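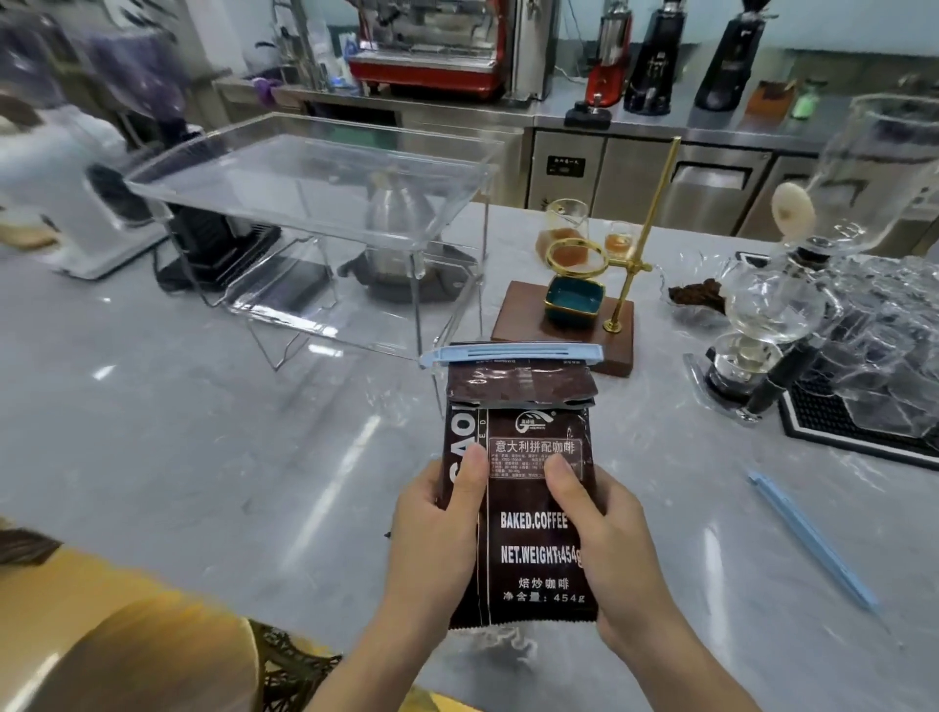
Ilaria Martinelli asked whether a big bag of beans can go in the freezer once it's open, and whether it matters how many times it comes out. She drinks one cup a day, sometimes none, and a bag lasts her well over a month. By the end the cups taste flat and papery. She has a small freezer, a kitchen that gets hot in August, and no wish to buy special equipment.

**Drenent**

Yes, you can freeze them. The trouble is opening a cold bag in a warm kitchen. Moisture from the air settles on the beans, and if you do that every morning you lose most of the benefit.

What works for me:

- On the day you open the bag, set aside what you'll drink in 7 days. Keep that in a closed jar in a cupboard away from the stove.
- Split the rest into portions of 100 grams. Zip bags are fine. Press the air out before you close them.
- Take out one portion at a time, in the evening, and leave it closed overnight. Open it in the morning.
- Don't put a thawed portion back.

Label the bags with the roast date if there is one. I use frozen portions up to three months old and can't tell them from the cupboard jar. After that I notice a little less smell when I grind - still drinkable.

**purketus295**

just buy smaller bags. costs more but you don't have to think about it. never the fridge, mine tasted like onions

**Rinaldi**

Agree with Drenent on portions. Two additions.

If you grind at home you can skip the thawing and grind straight from the freezer, as long as the bag goes back in right away. I weigh out single doses into small jars, so nothing gets reopened.

If your coffee is already ground, freezing still helps but don't expect as much. Ground coffee goes stale in days, and most of that happens before it reaches your freezer. Ask the shop to grind only half and leave the other half whole, if you can borrow a grinder later.

Also check your water filter before you blame the beans. Mine was overdue by some 7 weeks and I'd thrown out a bag for no reason.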